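Section 4. Setting up a first chore

Last updated: Fri 12 January

Before you start, lower your expectations. The sales sheet for the Wornell bench pair says it is "ready for light household and shop-floor work." It is ready to be taught a few narrow tasks, on a table, with a person standing by. This section covers the first of those tasks, handing a small flat item from one arm to the other. If you bought the pair to fold laundry, read 4.6 before you spend a weekend on it.

4.1 What you need

- Both arms mounted on the rail and tested as described in Section 3
- The Erero control software, installed and licensed
- One flat, stiff item you don't mind scratching: a card, a slim box, a coaster
- A cleared tabletop
- A notebook. The software keeps a log, but the log records a dropped item as "cycle complete."

CAUTION: Keep hands, hair and sleeves out of the space between the arms whenever the power is on. The arms don't know you are there. Pausing the software does not cut power to the joints.

4.2 Checking the cables

1. Switch off the power at the wall.
2. Follow the cable along each arm from the base to the gripper. It should have slack at every joint.
3. Move each arm by hand through its full reach. If the cable pulls tight anywhere, loosen the clip nearest that joint and try again.
4. Look for loops that hang where a gripper could catch them. Tie them back, leaving enough slack for the wrist to turn.
5. Switch the power on and wait for the green light on each control board.

Note: A green light means the board has power. It does not mean the arm is calibrated, and support will ask you about this first.

4.3 Teaching the handover

1. Place the item flat on the table within reach of the right arm.
2. Open Erero and choose New Task, then Two-Arm Handover.
3. Guide the right gripper to the item and close it on one edge. Leave the opposite edge or a side free for the other arm.
4. Raise the item to a height both arms can reach without straightening fully.
5. Bring the left gripper in from its own side. Stop just short of the item and save this position as Approach.
6. Move the left gripper onto the item, close it, and save the position as Meet.
7. Open the right gripper and back it straight away from the item. Save as Release.
8. Play the task back at the slowest speed. Keep one hand on the power switch. 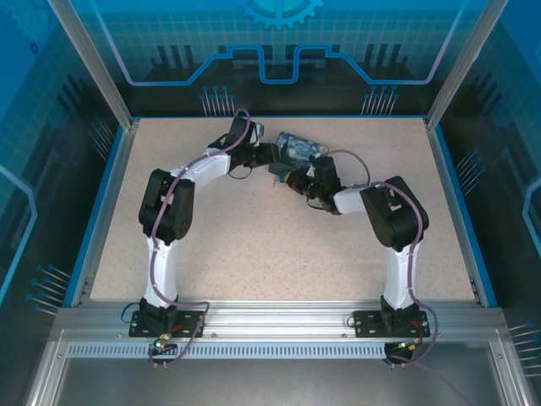 Text: Grażyna Pietrzak
Checked on the bench by Leonor Valente

The stretch between Approach and Meet is where most handovers go wrong. A thin item held at a tilt gives the second gripper very little to aim for, and a small error at the base becomes a large one at the fingertips. If the item twists when the second gripper closes, go back to step 5 and change the angle of approach. Squeezing harder will only bend the card.

Leonor ran this task 308 times with one slim box. It dropped the box 36 times. Those were good conditions: same table, same box, same starting spot. A person doing the same job would be bored long before the first drop.

4.4 Changing the item

1. Make a copy of the task. Do not edit the one that works.
2. Swap in the new item and run the copy at the slowest speed.
3. Save new Approach and Meet positions if the item is thicker, softer or more than slightly longer.
4. Repeat ten runs before you raise the speed.

The brochure calls this step "automatic adaptation." We have not been able to make it happen automatically. A glossy cover, a floppy envelope or a box turned 90 degrees each needed a fresh lesson on our bench.

4.5 If something goes wrong

Error 1010: The arms have been told to occupy the same space. Cut the power, support both arms by hand and move them apart. Delete the last saved position.

Item drops at Release: The right gripper is opening too early. Add a pause after Meet.

Arm shakes while holding still: Check the mounting plate bolts first, then the load.

Gripper closes on air: The item has shifted from its starting spot. Mark the spot with tape. Yes, this defeats part of the purpose.

4.6 Chores we do not recommend

Laundry, dishes, anything wet, anything hot, anything with a blade. Sorting mail is possible if every piece is the same size, and mail seldom is. On the shop floor, the Sadowski fixture kit helps by holding parts in a known place, though by the time the fixtures are built you may find a simple chute does the job for less.

The Novum add-on, due in May, is supposed to let the arms find an item anywhere on the table. We will revise 4.4 if it does. Until then, keep the tape.

Continue to Section 5, Routine Care, before running any task at full speed.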